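Ticket: Player appearance totals wrong after club transfer
Product: Kanomeo match stats, rugby module
Opened by: Fitzsimmons RFC supporters' site
Status: Resolved
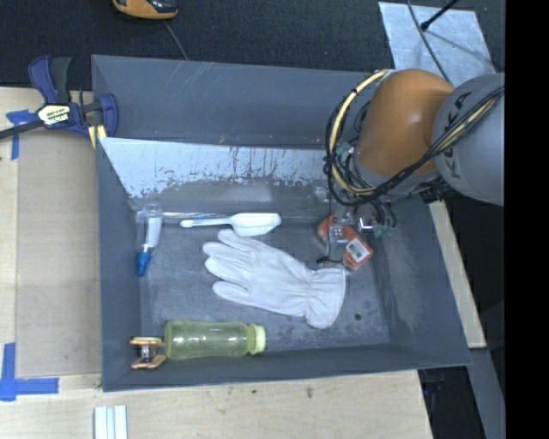
Mawuli Nyarko: Our scrum-half moved over from Prillness in June and his career page has gone haywire! He should show 200 appearances across both clubs. The page says 8. Tries and conversions look fine, it's only appearances. I've cleared the cache, tried two browsers and re-saved his profile, same number every time. Also, the all-time squad table has dropped him to the very bottom, and our forum has noticed.

Support: Thanks for such a clear report, Mawuli, this is a great one to dig into! Eight is exactly what he has played for you this season, so the page is reading the new club and skipping the old one. Could you open his profile, go to Club History and tell us what sits in the "Left" field for Prillness?

Mawuli Nyarko: It's blank. I'm fairly sure I filled it in when he signed.

Support: Perfect, that helps a lot. A blank "Left" date makes the system treat the first spell as still open, and it won't add two open spells together. Please enter his leaving date, save, then run Rebuild Totals from the Tools menu.

Mawuli Nyarko: Date is in and it stuck this time. Rebuild stopped partway with "row limit reached (800)".

Support: Ooh, okay, now we know where the second half of the problem lives. Your match archive has 1,842 rows (wow, you folks have gone back a long way!) and the rebuild is still using the old limit that came with the Hetell import. We've lifted it on your account. Please run it again and leave the tab open until the green bar fills.

Update, November 10, 2019: Rebuild finished with no errors. Career page reads 200, and the squad table has him back in the right order.

Mawuli Nyarko: It works!! Two other transfers fixed themselves as well, a prop and our backup fullback. Is there any way to get a warning when the "Left" date is blank?

Support: Love that idea, and we've added it to the request list under your site's name. Until then, the Open Spells filter on the Players page will show you every one. Closing this ticket, but reply here if any totals slip again.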